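Astar changes how it looks after its hand-held grippers

Astar has moved the upkeep of its hand-held grippers out of the repair shop and onto the tables where they are used, the company said on 25 March 2018. Operators now check their own tools at the start of a shift, and a technician is called only when a part has to be replaced.

The grippers are used in pairs to pick up household goods and packaged items on a large white table. Under the old system, a tool with a worn finger pad went back to the shop in February and often stayed there for days, said Svitlana Kravets, who runs the floor.

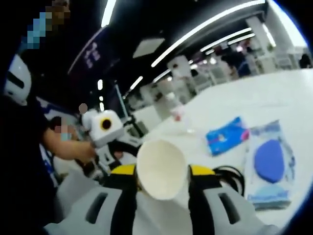

How often are the finger pads replaced?
Every 4000 grips, or sooner if the operator finds a cut or a shiny patch during the morning check.

The check takes 16 minutes for a pair. Operators wipe the pads, open and close the fingers through their full travel, and look over the cable for kinks near the housing. The lens is cleaned last with a dry cloth. Results go into Skundeck, the maintenance log Astar already used for its fixed machines.

Lev Onyshchenko, the technician who wrote the procedure, said most faults so far have been loose finger screws. "You feel it before you see it," he said. "The fingers close a little crooked and a thin bag slides out."

Thin plastic packaging is now part of the test that follows any pad change. A gripper must lift and hold six different items before it goes back into service, and at least one of them has to be a soft bag.

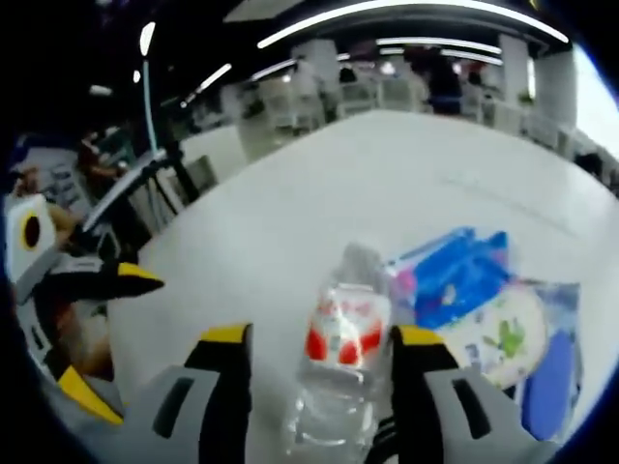 Spare pads and screws are kept in a drawer by the tables. Fingers and housings still come from Romaniuk, the supplier, and a damaged housing means sending the whole tool away. Astar has ordered 70 spare fingers to shorten the wait.

Maarja Pētersons will train the evening operators next. The procedure will be reviewed after the first full set of pad changes has been logged.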